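Naltar kitchen manipulation project: progress report to Bereo
Apr 23, 2018
Prepared by the controls group, Jorunton site

This report was meant to be about grasp success. It is mostly about a counter edge.

Status in brief

The simulator work package is late by one milestone. The hardware work package is stopped, on our own instruction, until the items under "What we are asking for" are settled. Spending is under plan, chiefly because an arm that is locked out wears nothing out and breaks nothing.

What went wrong

On the night run before the last review, the controller worked through a batch of 1834 simulated pick attempts. We had it down as our best batch so far, and said so in an email that several of you have kindly kept. In 217 of those attempts the hand had gone below the level of the countertop, outside its edge, and come up again without the run being marked as a failure. The scoring script looked at whether the item ended up in the fingers. It had no opinion on how the hand got there.

In simulation this costs nothing. The arm dips past the edge, the log says "success," and everybody goes home. On the bench the same move would put the wrist into the cabinet front at working speed, with the forearm following it down. The bench arm has a force limit, and we would rather not find out how good it is by hitting furniture.

We did find out, a little. During the first transfer test the bench arm took the low route, touched the edge trim and stopped on the force limit as designed. No one was inside the marked area. Damage was a scuffed finger pad, a chipped strip of trim and the schedule. The arm was locked out within the hour and the incident form went to the Tindall safety office the same day. They returned it with a request for a longer form, which they also have now.

Cause

There were two causes, and they needed each other.

First, the collision shape for the counter in the simulator was a thin sheet covering the top only. Visually the counter was complete. Physically it had no side, so a hand that went over the edge and under it met nothing at all. The sheet dates from December, when we simplified several shapes to make the runs faster. They were faster.

Second, the planner treats any volume it has no information about as free space. The dark area beyond the counter was therefore, from its point of view, the roomiest part of the kitchen. Given a choice between squeezing past an onion and swinging through a void, it took the void, and we can't say it was wrong on the facts it was given.

What has been done

The counter now has a full solid body, with the cabinet below it. Every household item in the set has been checked against its collision shape by overlaying one on the other and looking, a method we recommend to our past selves. We found one more bad shape, a bowl that was solid all the way across, so that nothing could be put in it. This explains a chart in our previous report, and we withdraw the paragraph that explained it differently.

Unknown volume is now treated as occupied. Early runs with this setting are slow and rather timid. In some layouts the arm declines to move at all and reports that no route exists. We count this as an improvement and understand that it will not look like one on the milestone sheet.

A trial is now scored as a failure if any part of the arm crosses the counter plane outside the edge, whatever the fingers are holding at the end.

What has not been done

The earlier batches have not been rescored. Until they are, please treat every success figure from before the lockout as a figure about something else.

The bench arm's speed cap is still set in software, in the same file as everything else, where anyone tired enough can edit it. Trevor Hollis has drafted a change that moves it to the controller's locked settings. It needs sign-off from Tindall.

What we are asking for

A no-cost extension of 30 days on the hardware package. Approval to spend up to 19 hours of the contractor's time on an independent review of the scoring script. Agreement that the bench arm stays locked out until both are finished, even if the demo date passes in the meantime.
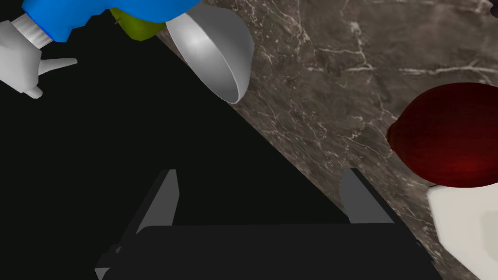 Trevor Hollis asks that the record show he would keep the lockout until the old batches are rescored as well, and that he doesn't want the extension used as a reason to skip that.

Related items
Naltar: previous progress report (paragraph on bowl placement withdrawn)
Incident form, long version
Lockout procedure for the Jorunton bench
Notes on planner settings for unknown space

This site uses cookies to remember your sign-in and language. By continuing to browse you accept their use.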